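Gripper drops out mid grasp, fingers open on their own – anyone else?

Started by tawny_relay, Tuesday 7:42 pm
Board: Grippers and end effectors

tawny_relay
ok so second week of this and I'm out of ideas. Laundry handling, bedroom stuff, soft goods only. Fingers close fine, hold fine, then somewhere in the lift they just let go. No error on screen. Log shows commanded position closed, actual position drifting open, then it snaps back closed like nothing happened. By then the sock is on the floor.

Motor is a Mayrhofer, controller is the Udberg board, older one with the push-in terminals. Swapped the motor already, same thing. Happens maybe one grasp in 8. Never on the bench. Only on the bed.

kelpwright
only on the bed = movement. What's the cable doing when it happens

tawny_relay
Cable is fine, checked it with a meter end to end. Wiggled it too.

kelpwright
wiggled it how much

tawny_relay
enough

oldmotorhead
Not the cable imo. Sounds like current limit. Fabric bunches up between the fingers, motor pushes, limiter kicks in, torque drops, fingers relax. Then it cools and grabs again. Seen this exact thing on two Mayrhofers. Raise the limit.

pdx_hanane
Please don't raise the limit before you know what it is. If those fingers can open on their own they can close on their own, and "snaps back closed" is the part of your post that scares me. Somebody's hand is going to be in there picking up the dropped sock.

oldmotorhead
its a sock gripper not a punch press

pdx_hanane
I've had a nail go black from a "sock gripper". Lower the limit, cut the speed to 20 percent, hands out until you find it. That's all I'm saying.

tawny_relay
fair, speed is down now. Went back thru and tried it again on the guest bed, flowery quilt with the striped blanket over it, grey sock-type stuff, same routine as always. Moving pretty quick across, which is when it likes to fail. 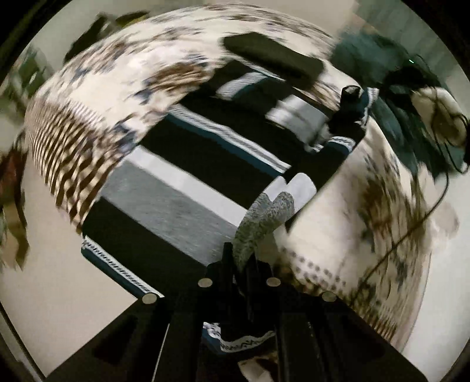 Current never gets near the limit on any of the bad ones. Peaks way lower than on a towel and towels don't drop. So I don't buy the limiter theory, sorry oldmotorhead. What I do see is the encoder count jumps. Not drifts like I said before, I zoomed in and it's a jump, 200 counts between one sample and the next, then all the correction happens after that.

kelpwright
200 counts in one sample isn't motion. That's a bad reading. Controller thinks the fingers are somewhere they're not, drives to fix it, fingers open for real. Then good readings come back and it slams shut

kelpwright
so encoder wire. or connector. I'll say it again, cable

tawny_relay
Metered the cable!!

kelpwright
meter won't catch a dropout that short. put a scope on it or just swap the thing

bitsandbobbins
Could also be noise. Do you run motor power and encoder in the same bundle? Long thin unshielded leads will do it. Mine went crazy till I split them up.

tawny_relay
same bundle yeah. 30 inches between the gripper and the board

bitsandbobbins
well there you go

kelpwright
30 inches is nothing, I've run way longer with no shield. Noise would show up on the bench too. He said never on the bench

bitsandbobbins
bench has a different supply and probably a better ground. Doesnt rule it out

oldmotorhead
still think you should log temperature. But ok the jump is weird, I'll give you that

pdx_hanane
Which strain relief do you have? The Sutau clip or the screw one? The Sutau clips let the plug rock a little when the arm turns over. Had a batch of those in September, pulled every one.

tawny_relay
...sutau clip

tawny_relay
ok update. Held the plug with two fingers and had my brother swing the arm end around with motor power OFF, encoder only. Jumps. Every time the plug tips toward the thumb side. Let it sit straight, no jumps at all.

kelpwright
:)

bitsandbobbins
still split your bundle

tawny_relay
will do both. Ordered the screw type from Brarkamwood, meantime it's zip tied and hot glued. Not calling it fixed till I get a full session on the bed without a drop.

pdx_hanane
Good. And put a check in the code, if the count jumps more than the motor can physically move in one sample, stop and stay stopped. Don't let it correct. A connector will go bad again someday and you want it to just quit. I can send you mine, it's short. Signed up under my real name on the files page, Hanane Tawfik.

tawny_relay
yes please. does it need a manual reset after or does it clear itself

pdx_hanane
Manual. On purpose.

oldmotorhead
manual reset is going to drive you nuts with one drop in 8 lol

pdx_hanane
Then fix the connector first – that's the order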